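Home Organization and Storage, Level 1
Handout 4: The clear surface and the first container

Course center Gendport, evening group. Please bring this handout to the next lesson also, we will use the exercise at the end.

12 shares | 3 comments

1. What we learned last time

In the last lesson we sorted the contents of one kitchen drawer. Many of you put the things back in the same drawer, in better order, and it was good work. In this lesson we work with a table. A table is more difficult than a drawer, because it has no walls and it accepts everything: keys, letters, a cup, the charger of a telephone.

2. Begin with the surface

Before you choose any box or basket, take everything off the table and put it on the floor or on a bed. Wipe the table and let it dry. Then stay in front of it for one minute and decide what this table is for. Write it in one sentence, for example "At this table we open the mail." If you need three sentences, the table has too many jobs, and you should give one of them to another place.

3. Choosing the container

For a first container I recommend these points:

- It is open at the top. A lid is one more movement, and in the evening people don't make it.
- It is small. A big container is filled in one week and after this it is only a second drawer.
- It has a quiet color, so that the eye goes to the contents.
- It has straight or nearly straight sides. Round bowls look nice but they lose the corners.

Measure before you buy. For the mail of a small family, a bin of 110 mm height is enough. The shop Pradier has a square one which I use at home, and Cletine sells similar ones in a set of 8. You don't have to buy anything for this course, a clean food box is also fine.

4. Where to place it

Put the container near the back of the table, close to the wall. The front part must stay free for the hands. Leave also some space at the sides, at the beginning it will look strange and too empty, but please wait a week before you add something. 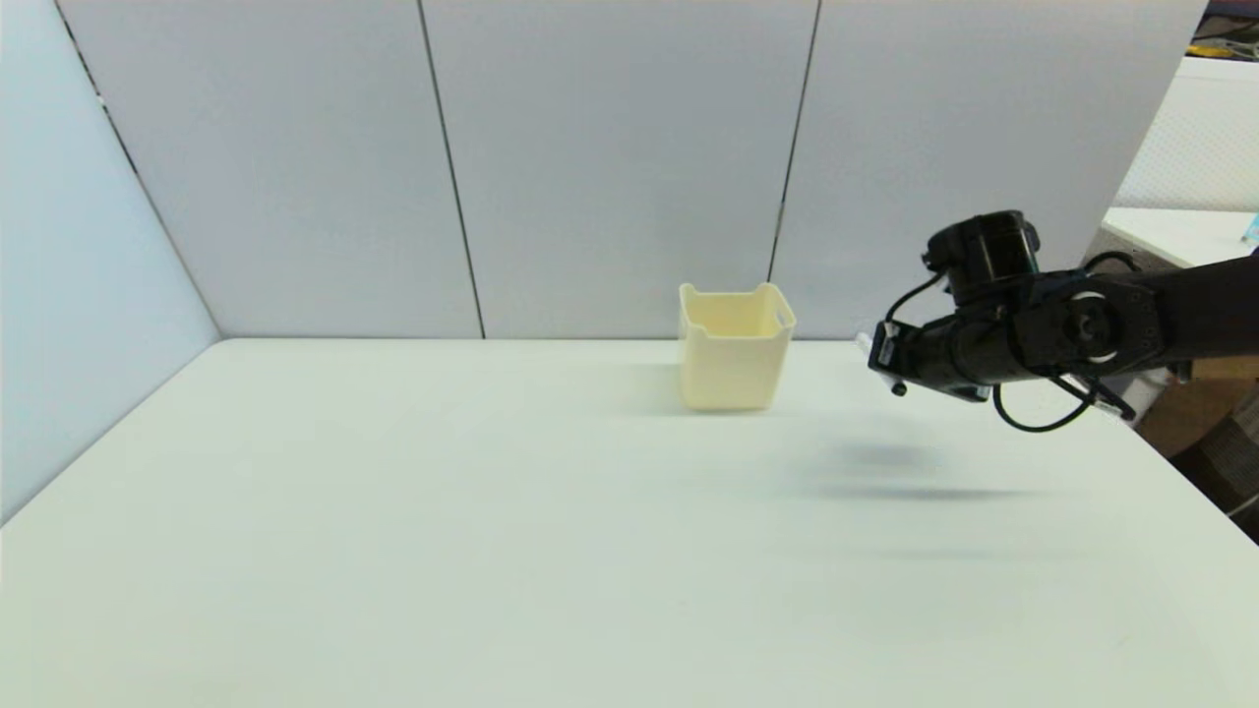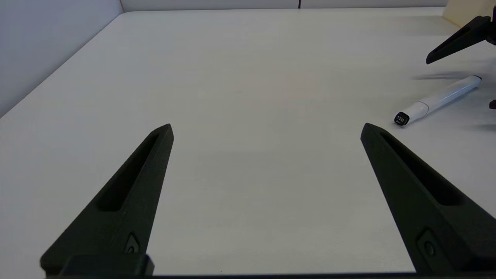 Fig. 1 and 2. The white tabletop. The cream bin near the wall is in Fig. 1.

Compare with your own table at home. If the container is in the middle, you will move it every time you want to write or eat, and after some days it will live on a chair.

5. The rule of the rim

When the things in the container reach the rim, it is time to empty it. Don't press them down and don't begin a pile next to it. Emptying means that each thing goes to its real place or to the waste paper. With a small bin this takes few minutes.

6. Exercise for home

a) Choose one table or shelf and clear it completely.
b) Write the sentence from part 2 on a piece of paper.
c) Place one container at the back and use it for a week.
d) Each evening, write down what you found on the table outside the container.

Bring the list to the lesson. We will put all the lists on the wall and look for the things which appear again and again.

Further reading: the Jara workbook, page 89, "Tables and other flat places". One copy is in the cupboard of room 225, please return it after reading.

3 comments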